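4 Spielset »Marktstand« aufbauen und einräumen

Dieser Abschnitt beschreibt den Aufbau der Sortierfläche mit Schalen, Obst und Gemüse aus Kunststoff. Planen Sie für den ersten Aufbau 13 Minuten ein.

4.1 Schalen aufstellen

1. Wischen Sie die Tischplatte trocken ab. Rückstände von Reinigungsmitteln können die Schalen rutschen lassen.
2. Stellen Sie die vier Schalen in die Mitte des Tisches, zwei hinten und zwei vorn. Die offenen Seiten zeigen nach oben.
3. Schieben Sie die Schalen zusammen, bis zwischen den Rändern nur ein schmaler Spalt bleibt.

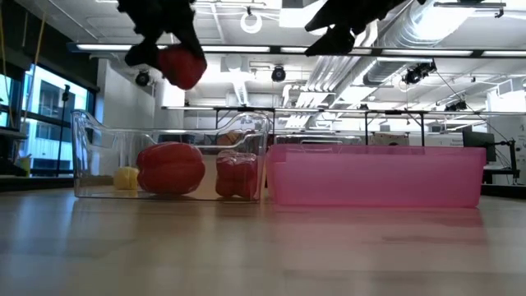
Abb. 7: Klare und rosa Schale nebeneinander, links mit Paprika

Hinweis: In den klaren Schalen ist der Inhalt auch von der Seite zu erkennen. Für jüngere Kinder beginnen Sie mit diesen.

4.2 Teile verteilen

4. Legen Sie Paprika, Äpfel, Zitronen, Pfirsich, Pflaume und Süßkartoffel in kleinen Gruppen rund um die Schalen aus. Die Sorten dürfen gemischt liegen.
5. Halten Sie zur Tischkante eine Handbreit Abstand. Runde Teile rollen leicht.
6. Prüfen Sie, ob alle Schalen leer sind, bevor die Runde beginnt. 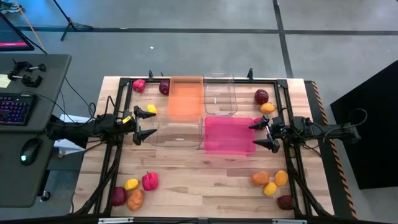 4.3 Einräumen und lagern

7. Räumen Sie die Teile nach der Runde einzeln in die Schalen. Große Teile kommen zuerst hinein.
8. Stapeln Sie gefüllte Schalen nicht.

Vorsicht: Schalen und Teile nicht über 50 °C reinigen und nicht auf Heizkörpern ablegen. Der Kunststoff kann sich verziehen. Eine Schale darf mit höchstens 2 kg belastet werden.

Ersatzteile bestellen Sie unter der Artikelgruppe Juvetia 175.

Stand: 2025-02-01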